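# Wamenley plaza rover: setup and upkeep notes

Hi! I look after the little delivery rover we run across the paving at Wamenley, and this README is everything I wish I'd had in one place when I took it over from Mandla Masilela in August. The recordings folder has 436 clips from the onboard camera, split into 18 runs.

Before a run I put the rover on its stand, spin each wheel by hand and listen (the left rear bearing has been swapped once already, so be nice to it). Then I wipe the lens, set tire pressure, and load `drurlow_base.yaml`. Camera exposure is locked in that file. Please leave it locked! Auto exposure goes hunting whenever the sky is half bright and half dark, and the seam detector hates that.
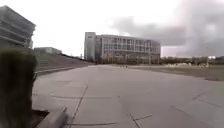
*Paving joints running toward the office building, overcast sky, grass bank on the left.*

The joints are what I tune against. If the rover starts twitching when it crosses one at an angle, drop `steer_gain` by 5 percent and try again. Still twitchy? Check the front camera bracket, the screws work loose. I use the short Dwivedi screws with a dab of threadlocker.

Known problems: run 11 has a bad clock, so its wheel data is out of step with the video. I haven't fixed it yet.

Contact: rover desk, Wamenley | © Flaltmont | Back to top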